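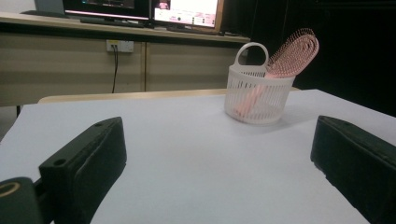 *Pink hairbrush in white basket, on the practice table.*

# Questions people keep asking about the grippers

Last updated 2023-06-08. If your question is missing, write it on the sheet by the time clock. Legible questions go first.

### What are we doing with hairbrushes?

Teaching. Preltum wants robots to take over part of the returns sorting, and the robots learn from recordings of people doing it. You hold the gripper, you pick up the brush, you put it where it goes. Then you do it again. The Hullatora order calls for 2000 recordings, and brushes are only the beginning.

### So I'm training my replacement?

You're training something that will sort small household items on one line. Management's written answer is that no jobs on that line go before September. We asked what happens in September. We were told it was a good question.

### Is it harder than regular sorting?

Your back will like it. Your thumb won't. Two fingers are fewer than you're used to, and brush handles like to swivel when you grab them near the end. Aim closer to the head.

### How long is a shift at the table?

Two hours at most, then back to your usual station. Target is 100 recordings per session. Dropped items don't count against you, but mark them as drops. Please don't mark them as "creative placement."

### Do I get paid more?

Yes, 9 percent on top of your base rate for table hours. It shows up on your stub as "Erkum," the project name. Several of us assumed it was a deduction.

### Do the recordings rate how fast I am?

The agreement says they can't be used for reviews or discipline. Lefèvre, the contractor, gets the files without names. A copy of the agreement is in the break room, all 22 pages of it, under the takeout menus.

### Can I say no?

Yes. Tell your lead before the schedule goes up and you stay on the regular line.

### Will the robot get a break room?

It has asked for nothing so far. Management finds this very appealing.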